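Thread on buying a used dining table, after doing it badly twice and well once. Mostly for people in Jenville but most of it should apply anywhere.

Start with the room. Put painter's tape on the floor in the size of the table you want, then put your chairs around the tape and sit in them. Leave it there for a couple of days. If you keep walking across the tape to get to the kitchen, the table is too big.

You want 36 inches between the edge of the table and the wall if people have to walk behind someone who is sitting. You can get by with less on a side where nobody passes. My first table left me 13 inches on one side and that side became a shelf.

Height matters more than I expected. Most dining tables are between 28 and 30 inches. Measure to the underside too. If there's an apron (the board that runs under the top) and it hangs low, chairs with arms won't slide in and tall people will hit their knees.

Bring a tape measure, a flashlight, an old blanket, a set of Allen keys and a screwdriver with both heads. I have needed all of these at least once. The Allen keys got a table out of a third-floor apartment.

Where I looked: the Barrios warehouse on the north side, the Saturday-type yard sales in Lamarano when the weather is good, and the local listings. Barrios is more expensive but they let you turn things over and they deliver for $50 inside city limits.

Listings go fast in October when the students have settled in and figured out what they don't need. January is slow. Slow is good if you want to haggle. I paid $102 for a table listed at $150, and all I did was ask what they'd take.

Read the listing for what it leaves out. "Solid wood" with no kind of wood named can mean the legs only. Ask which parts. People usually answer. If they don't know, that's fine, but then go look before you agree on a price.
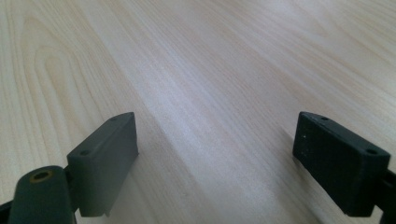
How to check for veneer: look at the edge and then at the underside. On a solid board the grain on top should carry over the end and show up underneath in the same place. If the top has a big arch pattern and the bottom is plain, it's probably veneer.

Veneer isn't a reason to walk away. Old veneer on a good base can last for decades. What you want to avoid is bubbling, lifting at the corners, or spots where someone has sanded through it. Those are hard to fix at home and expensive to have fixed.

Press down on each corner. Then hold the top and push it sideways. A rock from corner to corner is often just the floor. Sideways sway is the joints. Loose bolts take five minutes to fix. Loose glue joints mean taking the leg off, cleaning out the old glue, and clamping overnight.

Open every drawer and slide every leaf. If it comes with a leaf, make the seller put it in while you're there. I skipped this on table number two and the leaf turned out to be from a different table.

White rings are usually moisture in the finish and often come out. Black rings are usually in the wood itself and mostly stay. Price it as if they're staying.

Smell it. Really. Smoke and mildew stay in the underside because that part is often unfinished. My friend Awuor Massawe brought home a beautiful one from a basement in Toralham and it lived in her garage all winter with the windows open.

On moving it: take the legs off if they come off. Put the screws in a bag and tape the bag to the underside of the table - not in your pocket, not in the cup holder. Carry the top on its edge. Blanket under it, blanket over it, strap across the middle.

Measure your front door, your stairs and the turn at the top of the stairs before you pay. The turn is the one people forget.

Care, once it's home: damp cloth, then dry cloth. Skip the spray polish until you know what the finish is. Felt pads on the chairs, something under hot dishes. I wax mine a couple of times a year, which may be more than it needs.

A few people asked about refinishing. I haven't done a full one. Nerea Requena has, and she told me the sanding took her 29 hours over several weekends, by hand, for a table that seats six. She says rent the sander.

If you've got a favorite place to look that isn't Barrios, put it in the replies. I'm after a bench next, 50 inches or shorter.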